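4.2 Résistance des emballages en carton au stockage humide

Le fonds Skiretico regroupe des boîtes de conditionnement produites depuis 1940. L'étude porte sur 2844 relevés d'humidité effectués en février dans le dépôt de Nirnura. Deux capteurs ont été placés par rayonnage - l'un en partie basse, l'autre à hauteur des étagères supérieures. La perte de rigidité verticale dépasse 9 % pour les cartons non couchés. L'écart entre niveaux reste faible. Le protocole Ruiz-Ortega a été appliqué sans modification.
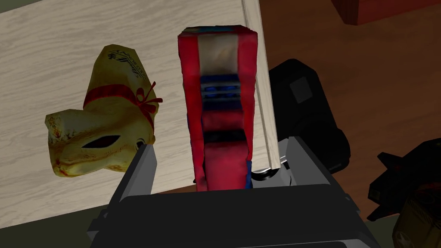

Boîte rouge, format vertical

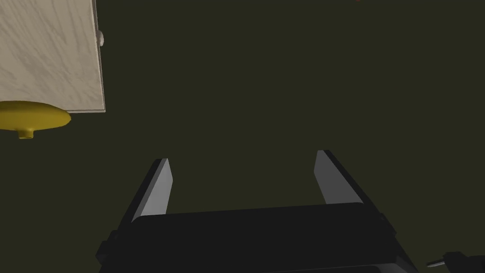 Gratwood, le 22 juin 2023

Les mesures sur cartons couchés figurent en annexe B.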